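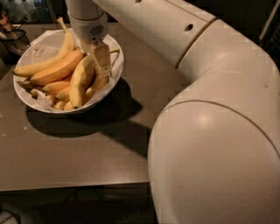

Pakudis Bottling – Line 5 syrup room and carbonator
Monthly inspection checklist with comments
Date: 2/13/19
Product on line: Dodus lemon, still and sparkling

1. Syrup tank lid seals
Pass. Seal on the north tank replaced at the last visit. No residue under the rim.

2. Syrup tank level gauge
Pass. Gauge read 2,000 litres, dipstick agreed.

3. Carbonator pressure relief valve
Pass. Tag legible, wire seal intact. Valve is due for bench test in May.

4. CO2 alarm, low level sensor
Fail. Sounder worked on the test button but the beacon outside the door did not light. Bulb changed, still no light. Fault is probably in the cable run above the door. Sibiya to attend. Until then the door stays hooked open while anyone is inside, and the portable meter is worn.

5. CO2 supply hose and couplings
Pass with comment. Light scuffing on the hose where it passes the pallet guard. Outer cover only. Re-clip higher up.

6. Citric acid store
Pass with comment. Bags off the floor and dry. One open bag had been folded over without a clip. Eyewash bottle in date.

7. Floor drain and non-slip matting
Fail. Mat at the filler step has lifted at one corner and is a trip hazard. Mat removed, replacement on order from Munine.

8. Filler guards and interlocks
Pass. All gates opened in turn with the line on slow run, and the filler stopped each time. Counter read 2,173 before the test and was reset after.

9. Rinse water after clean-down
Pass. No taste or smell carried over from the previous flavour. Strip test for sanitiser clear.

10. Records
Cleaning log sheet 248 has no finish time. Shift to complete and initial it.

Items 4 and 7 remain open – recheck both before the sparkling run.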